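Sim cell upkeep -- Bonville office, 14 August 2026
Present: Marleny, Orlando, Rhun, Milagros (minutes). Apologies: Maribel Muñoz

1. Last actions
Gripper mesh swap done by Rhun. Old Curnar file archived, colour profile still to be checked.

2. Two-arm cell, finger setup
Orlando went thru the renders. Wants open width the same both sides before anything else gets touched. Marleny -- rod approach comes in too near the wall, add clearance. Log stops at step 358, no error given.

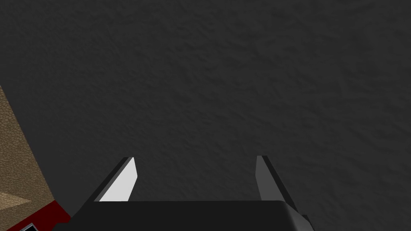 Fingers open, nothing held.

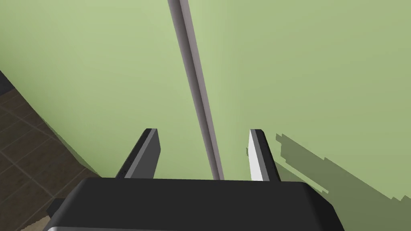 Open either side of the rod, green wall behind.

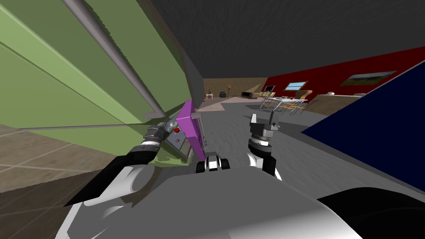 3. Shadows
Stepped edge on the wall shadow. Rhun to raise shadow map resolution, rerun 57 episodes and compare. Marleny asked if it matters for training, no agreement. Leave till rerun is in.

4. Maintenance
- joint limits file: re-export, left wrist first (Orlando)
- friction values for finger pads, ask Vestadel for there latest (Milagros)
- nightly reset script hangs, restart by hand for now
- licence renewal due December

Next meeting when rerun is finished. Rhun to book the room.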